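Nimri tabletop set – README

Last changed Saturday, February 24, 2018

What this is

Nimri is a collection of teleoperated examples recorded on a two-arm tabletop station at Odenmont. It was gathered to train policies that work with small furniture and small objects: opening and closing a drawer, putting a block in, taking a block out, and moving a block from one side of the table to the other. The current release holds 1282 episodes. It replaces the earlier Pillis set, which used one arm and a different file layout. The two should not be mixed without running the conversion script first.

Station

Two arms are mounted side by side along the far edge of the table, each with a parallel gripper. Left and right are always given from the robot's point of view. In the fixed view this means the right arm is on the left of the image. Several people have trained with the two swapped and lost a week to it, so please check the arm order in your loader before anything else.

Camera streams

Each episode has one fixed view of the workspace and a close view from the gripper. The streams are stored separately, with one timestamp file per stream. They are not trimmed to the same length. Use the timestamps to line them up and do not rely on image index.

The close view always has the fingertips in it, which gives the model a reference for the opening width even where joint readings drop out. Much of what it records is plain tabletop with the gripper open, and we have kept those stretches.

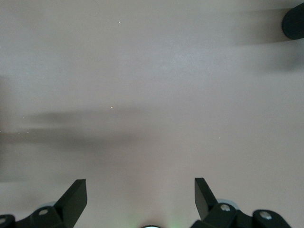
Grostska wrote to us after the first release that idle stretches had hurt their training, and asked whether we would cut everything before first contact. Their policy had learned to hover. They got a better result by dropping half of the pre-contact steps at random, and suggested we ship that as the default.

We did not make it the default, but the loader now has a flag for it (thin_idle, off unless set). The approach matters for the drawer tasks, where most failures come from a bad starting pose over the handle, and we did not want to remove it from the stored data. If you only care about grasping, turn the flag on.

Collection

Operators drove the arms with a pair of leader arms and recorded one task at a time. Before each episode the objects were put back by hand to a position drawn from a list, and the operator was given a one-line instruction. Episodes were stopped by the operator, either on completion or when they judged the attempt could not be saved. Both kinds are in the release. The field outcome is set to done, partial or failed.

Instructions were written fresh by the operators and were not cleaned up afterward. Expect spelling mistakes and different words for the same thing – "box", "cabinet" and "chest" all occur.

In the drawer tasks one arm usually works while the other is held back out of the way. The joint readings of the waiting arm are still recorded in full.

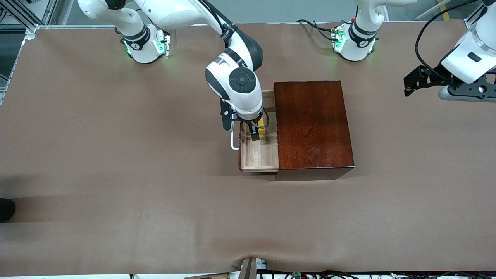 For tasks of this kind, the field active_arm names the arm that was meant to do the work. It was filled in from the task list before recording, so it does not change if the operator used the other arm to help. A per-step version is planned for the April release.

Splits

train – everything not listed below
val – 200 episodes, drawn evenly across tasks
heldout – positions from the list that never occur in train

Please report numbers on heldout as well as val. Scores on val alone look better than they should, as neighboring episodes from one session can end up on both sides of the split.

Known problems

Gripper width in the oldest sessions is given as a raw motor value. The loader rescales it, but if you read the files directly you will need the table in calib/width.txt.

In 3 sessions the fixed view starts late. These are marked late_start in the index.

The tabletop covering is not the same in all sessions, and lighting was not controlled. Shadows from the arms and from people near the table fall across the work area in many episodes. We have not tried to correct for this.

Files

index.csv – one line per episode
episodes/ – joint readings, gripper width, instruction
video/ – camera streams and timestamps
calib/ – camera and gripper calibration
tools/ – loader, viewer, Pillis conversion script

The loader needs 2 GB of free memory per worker with both streams on. To report a broken episode, open an issue with the episode number from index.csv and the name of the stream.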